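A **switched power strip** is a portable block of outlets in which the user can cut current to each position separately. Most models pair a master switch, which controls the whole block, with smaller rocker switches for the individual outlets.

## Layout

Switches and outlets usually share the top face, with each rocker placed next to the opening it controls. Some designs put further two-pin slots on the long front side, so that slim plugs do not take up space on top. An indicator light near the master switch is common.

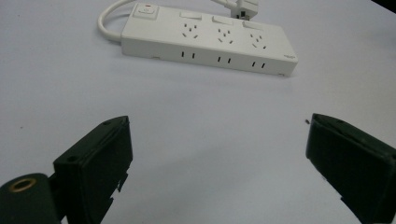
Combination openings accept flat two-pin plugs as well as angled three-pin ones. Their slots form a cluster, and contact pressure on any one pin tends to be lower than in a single-standard outlet. Sipho Steyn, in the *Barwood* handbook, divides strips into 8 classes by switch arrangement and treats front-slot models as a class of their own (p. 129).

## Use

The total load is limited by the cord and the master switch, whatever the number of outlets. Strips should not be connected in series. Small feet on the underside raise the housing off the surface.

## See also

- Extension cord
- Rocker switch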